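Server Hall Renewal — Gallery
Print this page | E-mail this page
August 27, 2023 — by Bjartur Hjaltadóttir

The Hisness facility began renewing its server boards in July.

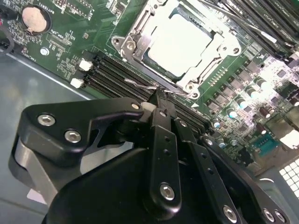

Each board is inspected at the socket, the memory slots and the battery before any parts are fitted. Room 213 remains closed to visitors while work continues.

Last updated: August 27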